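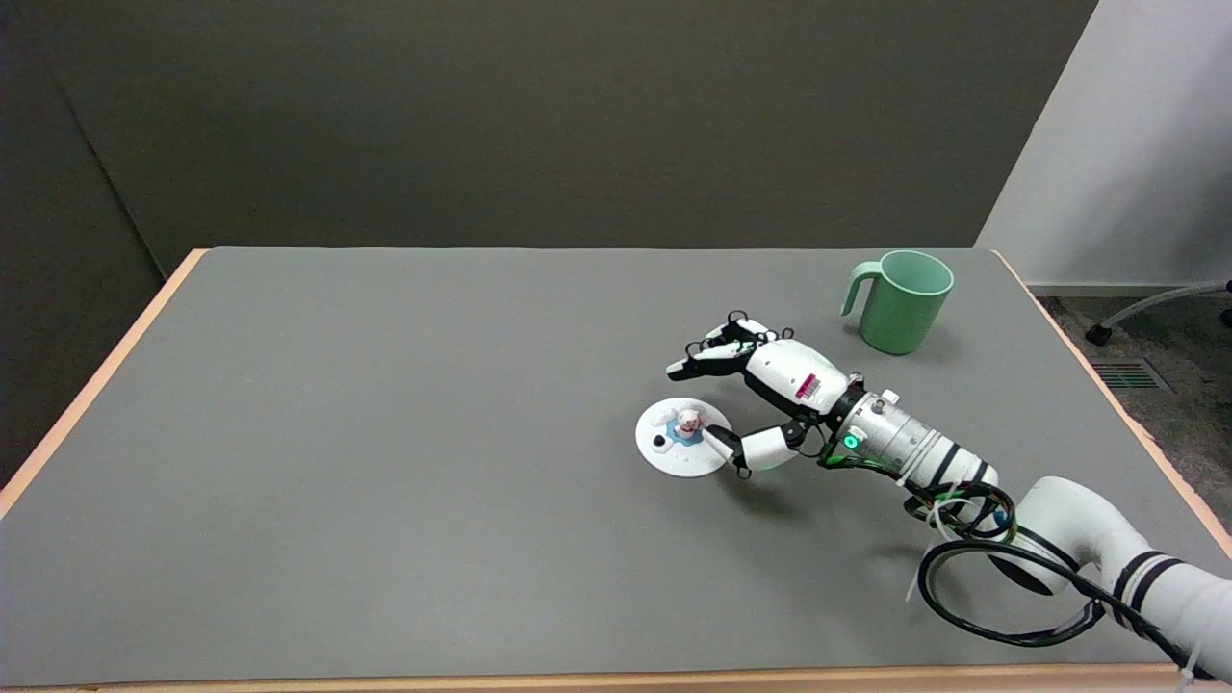
Posted by plukville_dad in Home & Gadgets, February

Can any robot clear a table yet? I mean a plate with stuff still on it, plus a mug, off the table and into the sink. My brother-in-law swears they're a year out and I've got 15 bucks on him being wrong. I'd happily pay 400 a month for one (dishes are my whole evening!)

kakonari
Kind of. Mugs are OK, they've got a handle and they stand up straight. Plates are mean. A thin rim flat on a table is hard to get a thumb under, and if there's a little figure sitting on the plate you have to keep it level too. I did 138 tries with a hobby hand last winter and gave up on plates around try 200, if you count the ones I didn't write down.

Blomqvist
no. buy a dishwasher

prisico_fan
Depends what you call clearing. One plate, slowly, with someone standing by, sure. A family dinner, I'd keep your bet.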